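The Lime Problem

The rule sheet for the Tulbridge student division gave each team 21 attempts at the fruit stand. A pick counted if the fruit went from tray to basket and stayed there. Fruit that hit the floor cost double.

Nidia Lozano had read the sheet so often that the staple had come out. She kept the laptop on an upturned crate and typed with two fingers while the arm homed.

"Gripper force?" she said.

"Same as before," said Melati Pelupessy. "Fifty percent."

"Write 50. The log parser doesn't take words."

Melati wrote 50.

They had named the robot Noson in March, after a street neither of them lived on. Its control loop ran without trouble. Its grasp planner had been trained on over 3000 views of fruit, most of them taken on a kitchen table in Piltberg under one lamp. Oranges were fine. Apples were fine if the stem pointed away from the palm. Limes were a problem. The planner gave a lime a high score, closed on it, and squeezed it out the front like a bar of soap.

"It's the contact point," Melati said. "The finger curves around a large object. On a small one only the tip touches."

"So come in lower."

"Lower hits the tray."

Nidia opened the config file. The approach height was set per class, and lime had inherited its value from orange. She changed it by 3 millimeters, saved, and restarted the node. The restart took long enough for the Huaranga team to walk past and look at the screen. One of them said good luck in a way that could have been meant.

"What if it hits the tray?" Melati asked.

"The force limit trips and we lose one attempt."

"And if it doesn't trip?"

"Then we lose a finger and drive home."

Melati thought about the spare finger, which was in a drawer in the lab. She did not bring it up. She checked the emergency stop, moved it to her left hand, and held it with her thumb off the button the way they had been taught.

"Target?" she said.

Nidia scrolled through the candidates. The planner wanted an orange. It always wanted an orange. She overrode it and selected a lime, and the confidence value on the screen dropped by half.

"It doesn't like that," Melati said.

"It doesn't have to."

She entered the attempt number in the log and left the result column blank. The judge at the end of the aisle raised a hand to show that the clock was ready. Nidia raised hers back.

"Camera's up," Melati said. "Exposure's good. Basket's in view."

"Arm?"

"Enabled."

Nidia pressed the key. 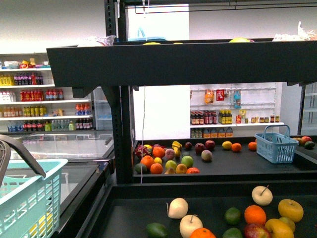 Noson's view of the fruit stand, Tulbridge student division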